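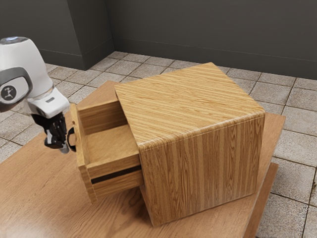 Wood grain is the pattern formed by the fibers of a tree as they appear on a cut surface. The look of the grain depends on the species, the growth of the tree and the angle of the saw. Straight grain shows as long parallel lines, while wavy or interlocked grain comes from fibers that change direction. On furniture the direction often differs from one face to the next, as on a honey-brown cabinet whose front has vertical bands, lighter and darker by turns, and whose top has long parallel streaks.

Types of cut
Plain-sawn boards are cut straight across the log and tend to show arched patterns. Quarter-sawn boards are cut so that the growth rings meet the face at a steep angle - usually well over 55 degrees. They shrink less across their width but produce more waste.

Working with grain
Planing against the grain can lift the fibers and tear the surface. End grain takes up more stain than face grain and often dries darker.

See also: Figure (wood), Veneer, Growth ring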